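4.2 Payment method and the scope of the work

Households in the Diderska sample were asked how they had met the cost of their last kitchen or bathroom job, and whether the scope had changed once work began. Those who paid from savings tended to fix the scope early and leave it alone. Those who used staged payments to the builder changed it more often, mostly by adding small items such as extra sockets, a better tap or a second coat of sealant on the floor.

Selvanayagam's earlier interviews in Woltico found the same pattern, though he put it down to the builders, who quoted low for the first stage. We could not test this directly. Of the 16 builders we approached, seven agreed to share their quotes, and their paperwork was too uneven to compare line by line. One firm, Ekanayake, priced every stage separately. The others gave a single sum with a list of exclusions.

Store credit was used mainly for fittings and seldom for labour. Respondents who had taken it often could not say what rate they were paying after the opening offer ended. A typical purchase on credit was a worktop or a set of units costing up to £2,000, and the smallest recorded was a £100 extractor hood. Labour was then paid in cash or by bank transfer, so the full cost of the job did not appear in any one place. Oyelaran's coding sheet treats these as mixed cases, and we have kept his rule.

Loans secured on the home were rare in the sample and were nearly all for work that included a structural change. These households had the longest gap between first quote and first day of work. Several mentioned the valuation visit as the main delay, and two had lost their place in the builder's September bookings while waiting for it.

Share this article: 7 shares | 0 comments

Figure 3. Hand-held gripper, grey housing with black pad.

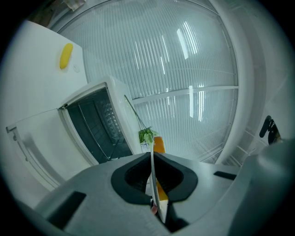
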